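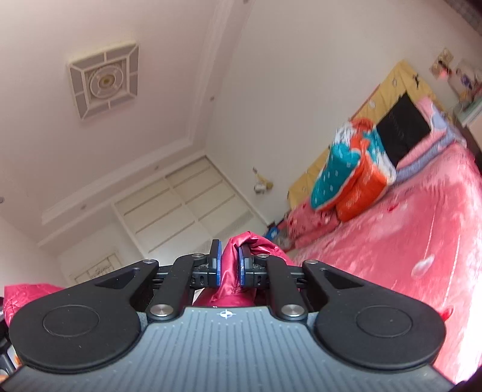
Glossy magenta padding and a pink bed cover: colour goes a long way against an off-white wall.

I was a white-linen person for years. Then my neighbour Rawan Dabbas let me sleep in her spare room while my floors were being sanded, and I woke up under a hot pink quilt feeling weirdly cheerful at six in the morning. I've been mad for bright bedding ever since!

The trouble with anything shiny and padded is that it has a mind of its own. It slides. You smooth one side of the bed, walk around to the other, and find the whole lot heading for the carpet. Issa Salameh, who runs the little bedding shop Nseir in Clukbridge, taught me to pinch the fabric up in the middle of an edge and lift it high before letting it settle -- dragging it flat just bunches the filling (I'd been dragging for months).

She's also firm about washing. Cool water, 30 degrees, and never more than one padded piece in the machine at a time. Mine goes over the line in the shade and gets turned every hour or so, because our April sun will still fade a strong pink if you give it half a chance.

As for creases, I've stopped fighting them. Glossy fabric catches the light on every fold, and I reckon that's half the fun of owning it. Keep the walls plain, skip the fussy cushions and let the bed do the shouting. My sister says it looks like a lolly wrapper. She's asked to borrow it twice.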